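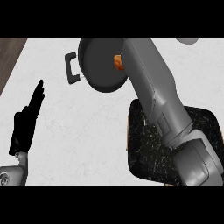
Thursday, bench book, low-alcohol trials, batch 14

Started 7:40. Second attempt at the stopped-ferment pale. Mwanaisha wants it on record that she still thinks the Arno yeast does what the supplier says it does. I want it on record that I have now pitched it four times and believed it once.

Mash: high and short, same as batch 13. 76 C for twenty minutes, then straight up to mash-out. The idea is that you get body and hardly any sugar the yeast can use. Fine in principle. Batch 13 had body in the way that oatmeal water has body.

Gravity into the fermenter 1.014. Batch 13 was 1.015, so call them the same. Kettle pH came out at 4.9, too high for something with so little alcohol in it. Dosed lactic down to 4.4 before the chill. I know the forum people say 4.2. At 4.2 the last one tasted like a lemon that had been near some beer.

Hops: Sorken pellets, the open bag, 117 g at flameout and nothing at sixty minutes except a pinch for the foam. Bag was sealed in February and smells OK, a bit of cheese if you go looking for it. I went looking for it. Blandine says she can't smell any cheese and I should stop announcing it before other people have had their nose in the bag. Fair.

Pitched at 11:15, 20 C.

About that supplier sheet. It says "full beer character with no worty notes." Tasting so far:

Batch 11: worty.
Batch 12: worty, plus something like wet cardboard, but that was the keg line and I won't hold it against the yeast.
Batch 13: worty under a lot of hops. You notice the hops first and then you notice what they were put there to hide.

Mwanaisha's answer is that all three were tasted too warm and too young. She may be right about young. We have never left one past nine days. So 14 gets split: 10 liters kegged at day nine as usual, the rest held cold until day twenty-one. If the late half is better I'll say so in this book, in ink.

The tea thing

Blandine has been pushing the other route, no yeast at all: cold hop water with tea for the tannin. Made three jugs yesterday afternoon, tasted this morning at 8:30 while the mash was in.

Jug A, Osei black tea, 350 ml concentrate in two liters of hop water. Tastes like iced tea. Nice iced tea. I don't know what else I expected.

Jug B, same but green tea, steeped cold overnight. Better. Dry finish, some grip, the hops sit on top of it properly. Blandine wrote "closest thing to a pilsner we've made." I wrote "not very close." Both notes stand.

Jug C, half Jug B, half batch 13. Mwanaisha poured this as a joke and it was the best of the lot, annoyingly. The tea dries out the sweetness and the wort gives it some middle. I had two glasses. Before anyone gets excited: that was three people, at breakfast time, who all knew what was in each jug. Doesn't count as a result. Repeat it blind with the labels off, and get somebody from outside this room to pour.

Is Jug C a beer? Mwanaisha says yes if it foams. It foamed for as long as it took her to say so.

Kurngate sample

They sent over a can of their zero lager for comparison. Opened next to 13. Theirs is cleaner, thinner, very fizzy, and gone from the mouth in a second. I suspect most of what we like about it is the carbonation. Let a glass go flat on purpose and tried it again after lunch: sweet, slightly metallic, a bit like the water from a can of corn. Ours flat is not good either, but it's recognizably the same drink. Not sure that's worth anything to a person who drinks it fizzy.

Carbonate 14 higher than 13 then. One change too many in the same batch, I know, with the pH already different. Only do it on the day nine half? No, then the split means nothing. Both halves the same, and accept it.

16:50. No airlock movement. There usually isn't any with this strain, so I'm not going to read anything into it. Gravity check tomorrow morning, Mwanaisha doing it as I'm out.

To do
Pasteurize the keg for the day nine half. We skipped this on 12 and shouldn't have.
New keg line, the short one.
Calibrate the pH meter. It read 7.2 in the 7.0 buffer at close, so knock whatever that's worth off everything above.
Ask the supplier which wort they used for the sheet.
More green tea, plain, no jasmine.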